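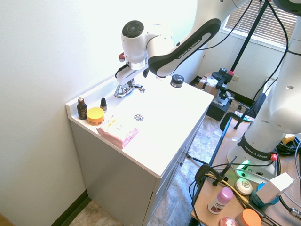

Onam, the harvest festival of Kerala, falls in September this year, and many Malayali households in Britain will observe it far from the towns in which their parents grew up. The festival recalls the legendary King Mahabali, whose yearly return is welcomed with flowers, song and a shared meal. Preparation starts at home, and it starts with water. In my own family no one approached the flowers before washing their hands, and a plain white basin with a single lever tap serves that purpose as well as any well or brass pot did in my grandmother's time.

The flower carpet, or pookalam, is laid at the entrance of the house. Marigolds are easily bought in this country. Other blooms must be substituted, and I see no loss of meaning in the use of dahlias or chrysanthemums from a local garden.

The meal, known as the sadya, is vegetarian and is traditionally served on a banana leaf. The narrow end of the leaf is placed to the diner's left. Rice is accompanied by sambar, avial, thoran, pickles and at least one payasam - in our house, always two.

The Tonside Malayali Association will hold its celebration in the Tosen Hall. Last year 214 meals were served, and 292 places have been made available on this occasion. Members who wish to take part in the boat songs should attend the rehearsal beforehand. Children are welcome at both events, and spare leaves will be provided for those who would like to learn how the meal is laid out.

Unnithan
August 21, 2019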